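Posts on the Stistwood war memorial, 23 names short of what it should be? No, 29. A thread.
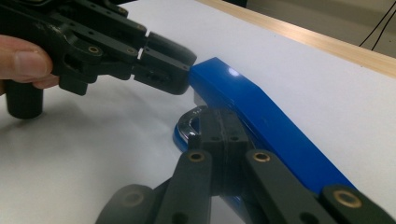 The Stistwood memorial lists the men of the parish who died in the First World War. The parish roll, kept in the church at Colleck, has 29 more than the stone does. I have spent my evenings since May going through the copies, one bundle per family.

The gap has a dull cause in most cases. The stone was paid for by subscription and the names were sent in by relatives. If a family had moved away, no form came back.

Of the 29, I can now place 20. They have a service record, a date of death and an address in Stistwood or on the Brolmont road.

Another group enlisted elsewhere and are already on the Brolmont memorial. Some people think a man should only be listed once. I don't agree, and plenty of villages list men twice.

One surname has caused more trouble than the rest. Després is spelt three ways in the parish roll and a fourth way on the enlistment papers. I think it is one man. A reader in Colleck thinks it is two brothers.

If you have letters, a memorial card or a photograph with that name on the back, please send me a message. I only need a copy.

On money: the mason has quoted £3,093 for a new side panel in matching stone, cut and fixed. That doesn't include cleaning the old faces, which I would leave alone for now.

The parish council has the quote and will take it at the next meeting. Members of the public can speak for a few minutes at the start.

The service in November will go ahead as usual. I have asked for the missing names to be read out after the ones on the stone, whether the panel is agreed or not.

Next I'm doing the naval records. There are 10 men on the roll marked only "at sea", and I haven't started on them.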